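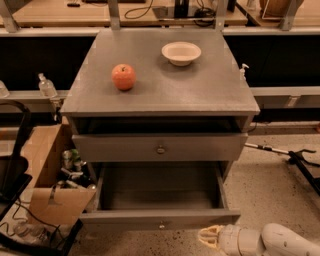
Zunent metadata retention: what the router logs keep

kelpgrid
Mon 25 August
Captured traffic from a Zunent home router for one night. It made 487 DNS lookups to a Pirihi telemetry host. Query logging was set to off.

null_ferry
Lookups aren't logs. Check the payload before calling it surveillance.

kelpgrid
Payload is TLS. Record sizes stay near 109 bytes, so a browsing history is unlikely. A device ID would fit.

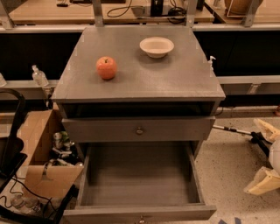

The interval is fixed at 50 seconds, even with all clients disconnected.

wrenport
Same on firmware from December. Blocking the host at the resolver stops it. No loss of service.

null_ferry
Then it's a heartbeat. Kikelholm units do this too.

kelpgrid
A heartbeat with a persistent ID still records when the line is up and from which address. The Wiletti privacy notice doesn't list it.

null_ferry
Disagree on severity. Post the pcap.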